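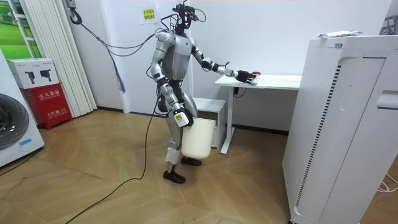 Issue 44, page 30

A desk and a washing machine in one small room

Gordon Melnyk talks to Liviu Iordache about floors, cables and where to put the bin

Liviu Iordache fits out small rooms. Most of his work in Rillcombe is on flats where one room has to serve as an office and a laundry at the same time, and he has settled views on how the two should be kept apart. We spoke at his workshop, with the drawings for one such room on the bench between us.

The room measures 2,425 mm at its narrowest. The walls are white and the floor is light wood in a herringbone pattern. The washing machine, a front loader, is on one side and the desk is on the other, with a low cabinet beside the desk. I asked him whether he had started from the desk or from the machine.

"From the machine," he said. "It has a supply, a waste and a door that swings. The desk has legs. You fix the thing with pipes first and see what is left."

What is left has to include standing room. Iordache works on the rule that a person should be able to kneel in front of the drum with the door fully open and not touch the furniture opposite. He marks the swing of the door on the floor with tape before ordering anything, and he keeps the tape down until the desk has been delivered. On this job the first desk chosen was too deep and went back to the supplier.

Its replacement came from Lindqvist. It has a plain rectangular top and a metal frame, both white. "I look at the foot," he said. "A wide foot spreads the load, and on a wood floor I want that. A thin leg with a small cap will mark the boards in a year. It also has to clear the skirting, and people forget to measure the skirting."

I put it to him that herringbone is an odd choice for a room with a washing machine in it. He did not agree. The blocks are supplied by Gronell and glued down over the whole area with a Vureck adhesive, and he considers a fully bonded floor a better base for a machine than a floating one.

"A floating floor moves. You put a spin cycle on it and the joints work against each other. With the blocks stuck down there is very little movement. What I do worry about is a slow leak. I want to be able to pull the machine out and look, so the hoses are left long enough for that."

He levels the machine with the drum empty, then again after a month of use. The second check is usually the one that finds something.

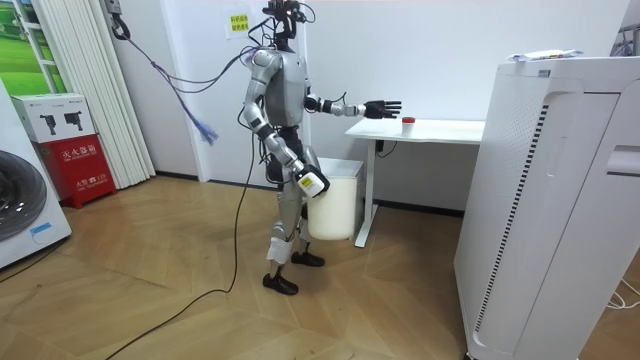
The desk, with its small black box fixed to the underside near the front leg.

Power was the longest part of our conversation. Iordache dislikes adapters on the floor and dislikes them even more on the desk top, where they take up space and get warm under papers. His practice is to fix them to the underside, close to a leg, with a short run of cord. He uses a screwed strap and has given up on adhesive pads, which he says let go in a room where clothes are washed.

"Leave some slack. If the cord is pulled tight, the first time the desk is shifted it takes the socket with it. But not so much slack that it sits where your knees go."

The fixing screws must be shorter than the top is thick. He has seen them come through. For the same reason he drills a pilot hole with a stop on the bit, and he would sooner use two short screws than one long one.

The air purifier was the client's request. It is a tall white unit with a slatted vent on its face, and Iordache had reservations about it on grounds of floor area. He now thinks it was the right decision for this room, which has no extractor. His requirement is that the vent faces open floor and that nothing is pushed up against it. He is less strict about the flat top. "It becomes a shelf. Every flat thing becomes a shelf. A few sheets of paper on it, fine, as long as they stay off the outlet. I would not put a plant there."

I asked about the cabinet. It is low, with a flat top, and sits partly tucked in beside the desk. He chose the height so that it could be reached from a chair, and he wanted it free of the wall so that it could be drawn out for cleaning. He had quoted for a fitted version with a plinth and advised against his own quotation. A plinth would have hidden the pipe run.

That left the wastebasket, on which he had more to say than I expected. It is off-white and has a plain rim. Iordache is against lids in a small office and against pedals anywhere.

"A rim you can get hold of with one hand. That is the specification. You pick it up, you carry it to the desk, you clear the desk into it, you put it back. If it has a lid you need the other hand, and then you put the rubbish down somewhere to open it."

He recommends clearing the desk top every evening, down to whatever will be wanted the next morning. He allows one small container to stay out. Pens, coins and the fluff and tissues that come out of pockets before a wash all need somewhere to go, and in a combined room they end up on the desk — there is no other surface at the right height. He suggests emptying pockets over the bin.

On cost he was brief. The floor took the largest share, the desk and cabinet around 33 per cent between them, and the electrical work less than the client had feared. The drawings on the bench were signed off on 3/5/20. They had been through several versions by then, the earliest of them made in January, with the desk on the same side as the machine.

"It looked tidy on paper," Iordache said. "Then you sit down and the thing is spinning next to your elbow."

His next job is a hallway, where the client wants to keep the existing tiles. He has asked to see underneath them first.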